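The Belt Stays On

Ask Thoa Huỳnh what she packs first for a week away and she'll tell you it's the denim shorts — with the belt already threaded. She has mended and altered clothes in Starnach for years, and her evening workshops on caring for denim have become one of the happiest nights out in town. I went in September expecting tips on stain removal. I came home and refolded half my closet!

Her first lesson is about the belt, and braided ones are her great love. A braid has no punched holes, so the prong can slip between the cords wherever it feels right, after a big lunch or a long hike. The free end is the part she fusses over. Leave it dangling and it gets caught in drawers, so she feeds it back through a loop and smooths it down before she folds anything.

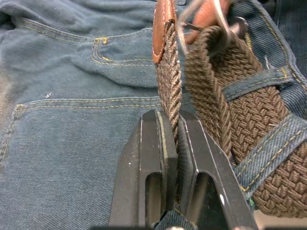 Then there's the stitching. Thoa can talk about gold thread for 30 minutes without a pause, and I'd happily have listened for longer. She loves a good bar tack, that dense little knot of thread placed where denim takes the most strain. Check those first on anything secondhand, she says. If they're sound, a faded pair may have many summers left in it.

Mandla Kekana, who was sitting next to me, had brought shorts he'd nearly given away. By the end of the evening he was planning outfits around them.

Folding comes last, and it's wonderfully simple. Lay the shorts on a clear patch of table and pull the waistband straight. Run your palms from the waist to the hems, then bring one leg across onto the other. The buckle should end up on the outside, so it doesn't press a mark into the cloth.
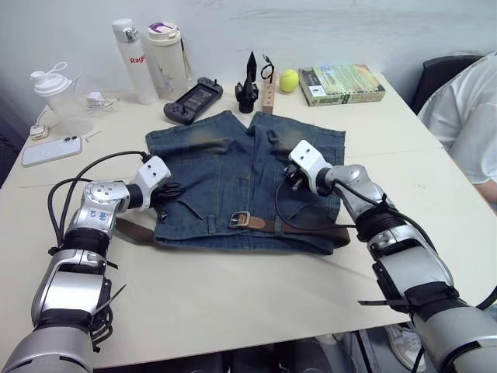 Shorts go on the shelf with the fold facing out, long jeans underneath, and dark pairs well away from anything pale. Thoa washes hers inside out in cold water and hangs them by the waist — belt off for that part, of course. The next morning it goes straight back through the loops, ready for whoever gets dressed in a hurry.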